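Washing microfibre towels at 60?

tutby_lane
Bought a pack of Caka towels in February and the label says 60 max. My mum says never go over 40 with microfibre. Who's right?

grurnero
Label is right. Mine go in at 60 with no softener.

pegbag2
Disagree. Mine went stiff after a few months at 60. I stick to 40 now.
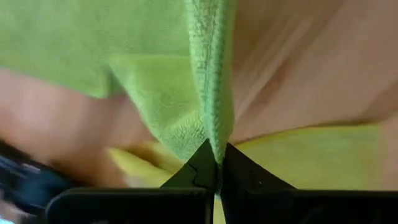 Softener could have been part of it, I was using it back then. Still wouldn't risk 60 every week.

grurnero
It'll be the softener.

tutby_lane
Will try 60 without it.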